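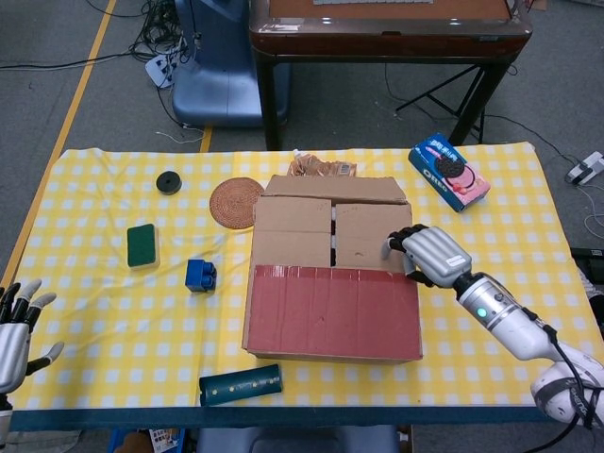

Zilia two-arm bench kit

Zilia is a tabletop kit for people who want to build a two-handed robot at home or in a shared workshop. It comes as parts, a printed build guide and a set of starter tasks. You supply the table, a computer and two or three free weekends.

The kit was put together by Rommel Maglaya at the Pattinasarany workshop, where members build and run their own pairs. The starter tasks are the ones used there: closing a cardboard box, passing a sponge from one hand to the other, stacking large toy bricks, and moving packets of biscuits and crisps from one side of the table to the other.

What the kit does

Each arm is driven by its own controller and both controllers report to one computer. You can move the arms by hand and record the movement, or drive them from the pair of handles supplied. The hands have jointed fingers, so they can press on a flap or hook under an edge as well as grip.

Box flaps are a good early test. Cardboard springs back, and a finger that pushes too far will go through the gap in the middle. Start with a carton that has been opened and shut a few times and put something soft inside it.

In the kit

Left and right arm, part assembled
Left and right hand, with spare fingertips
2 controllers
2 table clamps
Pair of driving handles
Cable set, including the long run for the far side of the table
Bag of 76 fixings, sorted by size and labelled to match the guide
Printed build guide and task cards

Not in the kit

Computer, table, camera, tripod, cardboard boxes, or any of the objects on the task cards. Most of these can be found in a kitchen cupboard or a toy box.

Setting up the table

A plain rectangular table is best. It should not rock when you lean on a corner. Check that the clamps close fully on the edge before you hang any weight on them. A tablecloth is worth having — it stops small things sliding and quietens the knocks — but pull it tight and fix it underneath.

Mark the floor with tape where the table legs go. If the table gets moved and put back in the wrong place, recorded movements still run, but a fixed camera no longer sees what it saw before.

Leave enough slack in each cable for the arm to reach its furthest point, then tie the rest back. Chairs should be kept clear of the cable run. Put the power strip where you can reach the switch from your seat.

Building time

Allow a full day for each arm and an evening for the software. Rommel builds the right arm first and uses it as the pattern for the left. The wrist is the slow part. Do not tighten the last ring until the cable has been fed through and the joint turns freely both ways.

Limits

Each hand is set for objects up to 400 g. The arms are for indoor use on a dry table. They have no covers over the joints, so keep long sleeves and loose hair away, and do not leave them running when the room is empty.

Spares and add-ons

Fingertips wear and are sold in sets of ten. The Joston clamp fits thicker tabletops and can be swapped for the standard one without taking the arm apart. The Fivama soft palm slips over the hand and gives a better hold on smooth packets.

Orders are packed on Thursday. Collection from the workshop is free if you let us know beforehand, and you are welcome to try the arms on the demonstration table before you buy.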